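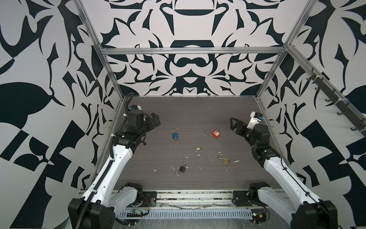 About Ó Dubhghaill Pianos

We tune, repair, regulate, restring, move (short distances, ground floors preferred) and occasionally talk people out of pianos in Morbridge, Lesudow and the farms in between. The name over the door is pronounced more or less "O'Doyle". We answer to all attempts, including the courier's, who has settled on "Dub Gail" and seems happy.

There is no Mr Ó Dubhghaill on the premises. The business was started by one, who tuned for the convent, both pubs and the Masonic hall, and who retired to the coast with a ukulele. He sold the shop, the tools, the goodwill and an unfinished player piano to Sinéad Ó Súilleabháin, who considered changing the sign to her own name, got a quote from the signwriter by the letter, and left it as it was.

Who we are

Sinéad Ó Súilleabháin runs the tuning side. She did her training in Cork and Melbourne, tunes by ear, and owns an electronic tuning device that she uses to settle arguments with customers who have downloaded one. She does all the concert work, the schools, and any house with a cockatoo in it, having once had a bad morning with a cockatoo and being determined not to let it define her.

Dušan Jurčo runs the workshop. He trained as a cabinetmaker and came to pianos by way of a neighbour's upright that needed one new leg. That was a good many uprights ago. He handles actions, soundboards, pin blocks, casework and polishing, and writes the repair estimates, which are known in the district for their candour. "Structurally a wardrobe" was one of his. The customer had it framed.

On Saturdays the front desk is run by whichever of us lost the toss.

What we do

Tuning is most of it. A standard visit takes a morning or an afternoon, and we'd rather you didn't vacuum during it. If your piano hasn't been touched for a long while we may need to do a pitch raise first and come back for the fine tuning, and we'll say so before we start. Strings that have been slack through several governments do not like being told to stand up straight all at once.

Regulation is the adjustment of the action so that all 88 keys do the same thing when asked in the same way. Most people have never played a properly regulated piano and believe themselves to be worse at the instrument than they are. We find this the most satisfying job we do and the hardest one to sell, as it sounds like paperwork.

Repairs cover sticking keys, broken hammers, buzzing, rattling, moth, mice, and things dropped in. We return what we find. So far this has run to pencils, hairpins, a denture, a surprising quantity of sheet music, one engagement ring (there was a silence, and then we left), and the sort of biscuit that outlives its owner.

Restoration is by arrangement and the queue is long. We take on a small number of full rebuilds at any one time and they take as long as they take. Please don't ring to ask whether the glue is dry. Dušan uses hide glue and considers the question personal.

We also do pre-purchase inspections, and would beg you to book one before handing over money for anything described in a listing as "just needs a tune". In our experience that phrase covers everything from a piano that just needs a tune to a piano that has been under a tarp since the wool boom. The inspection costs less than the removalist, and a good deal less than the second removalist.

Free pianos

You will be offered one. Everybody in this part of the country is, generally by an aunt. A free piano is like a free horse: the price is the smallest thing about it. We're glad to go and look, and some of them are lovely. If it's no good we'll tell you in private, so that you can decide what the aunt hears.

We do not take unwanted pianos ourselves. We used to, and for a period the back shed held so many of them that you had to climb over a Beale to reach the kettle. We can give you the number of someone who salvages the timber and ivory-era fittings lawfully, and we can be tactful about what happens next.

Climate, or why it has gone out again

The valley is dry in summer, wet in winter and undecided for the rest of the year. Timber swells and shrinks accordingly and takes your middle octaves along. This is physics, and it happens to expensive pianos too, a fact some customers find comforting.

Keep the instrument off outside walls, out of direct sun and well away from the wood heater. Don't stand a jar of water in the bottom of it. Your grandmother did, we know, and we have mopped up after several grandmothers. If you're in a badly affected room we can fit a humidity control system. We fit the Zultari unit, after trying the others on the piano in our own waiting room, where it gets the door draught on one side and the heater on the other. It hums faintly. So does Dušan.

Schools and halls

We look after the pianos in the Morbridge primary and high schools, the Lesudow Memorial Hall and four churches that each believe theirs is the best one. We know which it is and will take it to the grave. Institutions can have a yearly contract that covers tuning each term, minor repairs and removal of chewing gum. The gum is itemised.

If you're hiring a hall for a concert, please book us when you book the hall. We do get calls on the afternoon of the performance, and we do go if we can, but a piano tuned while the caterers set out the urns will sound like one.

Evening classes

Twice a year we run a beginners' course in basic piano care in the workshop. It is limited to 12 people, that being how many stools we have. Over four evenings you'll take the action out of an upright, learn the names of its parts (there are thousands, we stop early), replace a bridle strap, ease a sticking key and put the whole thing back again with nothing left on the bench. Some participants hope to learn tuning. We let them each have a go at a single unison on the last night, and afterwards they tend to be much nicer about our invoice.

No musical ability is called for. Dušan plays one piece, the first half of a polka, and has built a career on it.

The shop

We keep a modest showroom of reconditioned uprights and the odd small grand. Everything on the floor has been through the workshop and comes with a written account of what was done to it and what we'd keep an eye on. Nothing has been sprayed white. If you want it sprayed white you are welcome to buy it and take it somewhere else, at night, and not tell us.

You can play anything you like for as long as you like, with the exception of the walnut upright by the window, which belongs to a customer who has been about to collect it for years. He sends a Christmas card.

There is a bench outside for people waiting for people who are trying pianos. It's shaded until mid-afternoon and the bakery is two doors up.

Prices

Current prices are on the rates page. They are the same for a concert grand as for the pub, although the pub has to be finished before opening. Travel is included in town and in Lesudow itself. Beyond that we charge a flat amount for anything up to 200 kilometres return, and past that point we'd like a cup of tea and a proper conversation first. Gates: please tell us how many, and which ones have a bull behind them.

Getting hold of us

Ring the shop in the mornings, when somebody is likely to be near the phone and it's quiet enough to hear it. In the afternoons leave a message. Email gets a reply within a few days, and within the hour if you attach a picture of something strange you found under the lid.

We're at 51 Station Street, Morbridge, next to the old saddlery. Parking is at the rear, nose in, and leave room for the trolley.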